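**Mosen Skarkine, caisse claire 14 pouces**

Fût acier de 1 mm, dix tirants, timbre 20 brins. Accordage stable après 80 heures de jeu, surtout au balai. Le déclencheur Zoltanano accroche un peu à froid. Prix relevé en mars : 1 829 €.

Attaque sèche, harmoniques longues, jusqu'à 2 000 Hz selon la peau. Thongchai Yensuk la préfère sans sourdine ; je garde un anneau. Côté finition, l'intérieur du fût est nu, d'un gris argenté pâle à reflets diffus, comme le tambour inox d'un lave-linge professionnel à hublot.

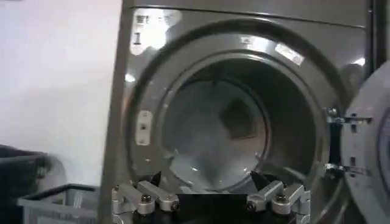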